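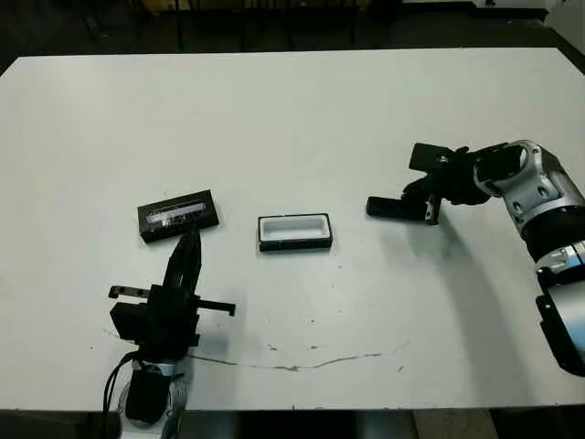

*Two grippers, a white table, and a black case next to an open black tray with a white liner.*

# Setting Up the Trovo Two-Arm Kit for Box Handling

If you've just bolted down your Trovo arms and you're wondering what to try first, let me steer you toward boxes. Small gift-style boxes, the kind with a lid and a tray, are a wonderful place to start. They have straight sides, they sit flat, and if you squeeze one a little too hard you've lost a piece of packaging and your afternoon goes on as planned.

I've been using the kit with the Kikesura control software since March, and what follows is the routine I've settled into. It's slower than the quick start booklet (which has you waving both arms around by page two!), but I think you'll be happier for it.

## What you'll need

- The Trovo two-arm kit, with both grippers fitted
- Kikesura installed on the control computer
- A flat table that doesn't wobble
- Two small boxes with contrasting colors, dark against light if you can manage it
- The 10 mm wrench from the Covdale accessory pack

The Covdale pack is sold separately, and I do recommend it. The cable clips alone have saved me a lot of grumbling.

## Step 1: Get the table right

Put the arms on either side of the near edge and leave the middle clear. A plain, matte top is your friend. I had a shiny one to begin with, and the reflections from the ceiling lights gave me fits for a week before I gave up and swapped it. Old stains and scuffs are fine, and you can leave those be.

Check the shadows, too. Bring each arm in over the table, one at a time, and see where its shadow lands. If it falls squarely on your box, move the lamp or move the box.

## Step 2: Dress the cables

Let each cable hang in a loose loop along the outside of the arm. Run the wrist through its full turn by hand with the power off, and watch the loop as you go. It should never pull tight. Clip it in two spots and then do the full turn again, even if you're impatient to get going (I always am).

## Step 3: Teach the hover points

Open Kikesura and choose **New Task**, then **Two Arms**. Set the speed to 26 percent. I know it feels like watching paint dry, but you can raise it later.

1. Bring the left gripper near the left box and stop just short of it.
2. Save that point as `left_hover`.
3. Do the same on the right and save it as `right_hover`.
4. Play both points back without closing the fingers.

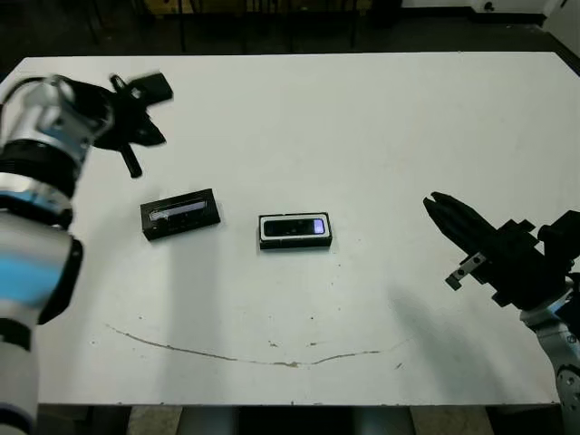 Keep a good gap between the two boxes while you do all this. New owners love to crowd everything into the center, and then the first time both arms move together the wrists want the same bit of air. Wide apart is easier, and you can work your way inward once you trust your points.

## Step 4: Close the fingers

Start with a grip force of 10 in the settings panel and nudge it up a notch at a time. A tray with an open top will bow inward if you pinch it across the middle, so grab it nearer a corner, where the walls hold each other up. A closed box can take more.

If Kikesura stops with error 1973, the fingers closed further than it expected. Nine times out of ten the box was turned a few degrees from where you taught it. Straighten it and run again.

## Step 5: Save and back up

Save the task, then export a copy. The controller keeps 2000 points in memory and starts writing over the oldest ones after that, and I learned this the sad way.

## Is the kit worth it?

For a small shop or a patient hobbyist, I'd say yes. The arms are steady and the software is friendly once you've found the menus. I do wish the stock fingers had softer pads. Barros makes a rubber set that slips right over them, and I've got a pair on order.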